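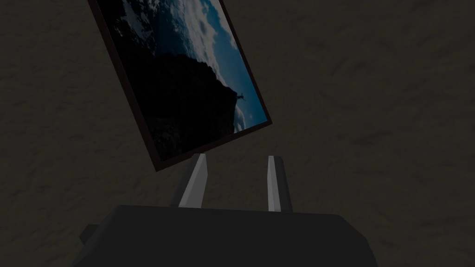 Mountain landscape in a narrow dark frame

About Kalinowski Removals and Storage

Kalinowski is a removals and storage company in Urnport. We move homes, small offices and single items, and we store furniture and boxes for people who are between addresses. Most of our work is within the town and along the coast as far as Sendska. We also run a shared load to Ikeck every second week, which costs less than a van of your own if your dates can shift a little.

The company started as one van and a rented garage behind the fish market. It moved to the present yard on Harbour Road when the garage was sold, and the storage side grew from there. We now have 7 vans, the largest of which takes the contents of a three-bedroom house in one trip. The smallest is used for flats in the old town, where the lanes are too narrow for anything else.

How we work

Before a house move we come and look at what there is to carry. The visit is free and usually takes less than an hour. We ask about stairs, parking, lofts and sheds, and about anything you plan to take apart yourself. You then get a written price. It stays the same unless the list changes.

You can pack your own boxes or have us do it. If you do your own, please keep books in the small ones and tape the bottoms twice. Kitchens take longer than people expect, so start there. We lend wardrobe cartons for the day at no charge and collect them when the clothes are hung up again.

Pictures, mirrors and glass tops are wrapped separately and carried upright. Please take them down from the wall before we arrive, and tell us beforehand if any are too heavy for you to lift. We do not rehang them at the other end, but we will leave them in whichever room you choose.

Pianos need two extra people and a separate booking. We do not carry gas bottles, petrol, paint or live animals. House plants can go in the van, though we can't promise they will like it.

Storage

The store is a dry brick building next to the yard. It has 30 rooms on two floors, with a goods lift between them, and each room has its own lock. The smallest suits a few boxes and a bicycle. The largest will hold a family home. You can rent by the week or by the month, and there is no minimum stay beyond the first week.

You may visit your room during office hours without an appointment. If you want something large brought down, ring the day before so that the lift is free. December is our busiest month for storage and the ground-floor rooms go first.

Prices and insurance

Cover of up to 3,000 pounds is included in every household move. If your belongings are worth more than that, tell us at the visit and we will quote for a higher amount. Storage cover is separate and is set out in the rental agreement. Any damage should be reported within 5 days of delivery, with a note of the item and the room it was left in.

Payment is due on the day of the move, by card or bank transfer. We ask for a small deposit to hold a date and return it if you cancel a full week ahead.

Finding us

The yard is at the far end of Harbour Road, past the boat sheds. Visitors can park inside the gate. The office is up the outside stairs, and there is a bell at the bottom for anyone who would prefer us to come down.

Page last updated Jul 10, 2019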